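Notebook, natural dye bench
9/25/18

Carrying on from the August pages. Madder is the subject again, and the iron afterbath, and whether the skeins from the Gota yarn can be matched closely enough to sell as one lot. I have written up everything since the second vat so that Zainab can pick it up without asking me.

Stock first. The Gota cone is down to 2,668 g by the bench scale. It was 3,435 g when we opened it. The difference is sample skeins, plus the two sweaters' worth that went to the Bridesero order, plus whatever was lost when the swift jammed and I cut the tangle out. I did not weigh the tangle. Please weigh waste from now on and write it on the cone tag.

Scour. Same as before, neutral soap, slow heat up to a bare simmer, one hour, left to cool in the pot overnight. The water from the Gota yarn comes out a dull yellow the first time and nearly clear the second. I did a third scour on one skein to see if it changed how the madder took. It did not, as far as I can tell by eye under the window. Two scours is enough.

Mordant. Alum at 15 percent weight of fiber, cream of tartar at 6. I had been dissolving both in the same jar. Zainab keeps them separate and adds the tartar first, and her skeins are more even, so I have gone over to her way. The skeins sat in the mordant bath overnight with the lid on, then were squeezed out and kept damp in a covered bucket for three days before dyeing. The August batch was dyed the next morning and came out thinner in color. I can't say it was the waiting that made the difference because the madder was from a different bag too. That needs a proper side by side.

Madder. We are on the Szabo root now, ground, the last of the whole root being gone. The ground stuff gets into everything. I tied it up in a piece of old pillowcase and it still leaked, and I spent a long time shaking grit out of the skeins. Next time use the fine bag from the cupboard under the sink, double it, and don't squeeze it against the side of the pot.

Temperature is where most of the trouble was. The hot plate on the left overshoots. I set it low, went to answer the phone, and when I got back the bath was at 180 F, well past where I wanted it. The skeins from that pot (tags 4, 5 and 6) are brown in the red. They are not ugly but they don't match anything. The right-hand plate held at 150 for the full hour and gave the clear brick color we were after (tags 7 through 11). Use the right-hand plate for madder. The left one is fine for scouring.

Chalk. Our water is soft, so I put a teaspoon of chalk in the pot for tags 9, 10 and 11 and none in 7 and 8. The chalk skeins are redder. The others lean toward orange. Zainab likes the orange better. For the Bridesero people it has to be the red, it's what they were shown.

Exhaust baths. Second bath off the same root gave a decent coral. Third bath gave a sort of apricot, uneven at the ties where I had them too tight. Loosen the ties. Figure eights, four per skein, and you should be able to get two fingers through each one.

I took the coral skeins around the building to look at them under different bulbs and next to things with known color, since the window light was gone by then. Against gray cement they look pinker than they are. Under the hall tube they go flat and slightly green in the shadows. Against a printed pink they look orange straight off, and the peach in the print is nearer to our third bath than I expected.

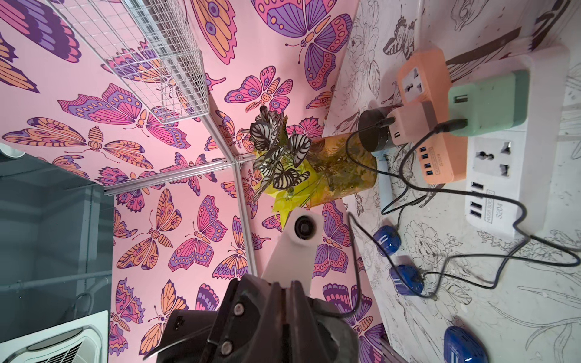 Pink wallpaper with the butterflies. Purple, magenta, orange and peach in the wings.

After that I gave up comparing by artificial light. Skein matching gets done at the north window between ten and two and at no other time. I've written this on the card over the bench as well.

Iron. Ferrous sulfate at 2 percent weight of fiber, dissolved in a separate jar, added to a clean warm bath with no dye in it. Dipped tag 7 for two minutes, tag 8 for five. Two minutes takes the brick down to a nice worn plum. Five minutes is nearly brown and the yarn has a harsher feel after rinsing. I would not go past three. Keep the iron pot on its own shelf with its own spoon — the wooden spoon with the notch cut in it is the iron spoon, and it was in the alum jar this morning. I threw out that alum.

Rinsing. The madder skeins kept bleeding into the fifth rinse. I left them to dry without finishing the rinse, hung them for two days, and then washed them again with a little soap. Much less came out the second time. I'd like to make this the usual order: dye, cool in the bath, squeeze, dry, rest, then wash. It costs us drying rack space, which is short already.

Lightfastness strips. Wound on card, half under foil, taped in the south window. The August set has had its weeks and I took the foil off this morning. Madder with alum, no visible line. Third bath apricot, a slight line if you tilt the card. The onion skin sample has faded badly, as expected, and we should stop offering it for anything but practice. The Nirkedix logwood extract has gone from purple to a grayish brown on the open half. I have put a fresh strip up with an iron dip to see if that holds it any better.

Rub test on white cotton, ten strokes dry and ten wet. Tags 9 to 11 leave nothing dry and a faint pink wet. Tag 6 leaves color both ways. Grit, I think. It needs another wash before I blame the dye.

Costs. The Szabo root works out cheaper per skein than the whole root did if you count the exhaust baths, and dearer if you don't. We should be counting them. Zainab has the receipts and is putting the sheet together.

Labels. We settled on 50 g mini skeins for the sample sets and full skeins for everything else. Lot number goes on the tag before the skein goes in the pot, in pencil. Ink ran on two of them. Current madder lot is 506. Don't mix it with the August skeins even where they look the same dry.

To do
Side by side of one day and three day mordant rest, same bag of root
Order more alum
New thermometer, the clip on this one is bent
Ask Bridesero if they will take the plum as a second color
Wash tag 6 again and redo the rub test
Check strips on the logwood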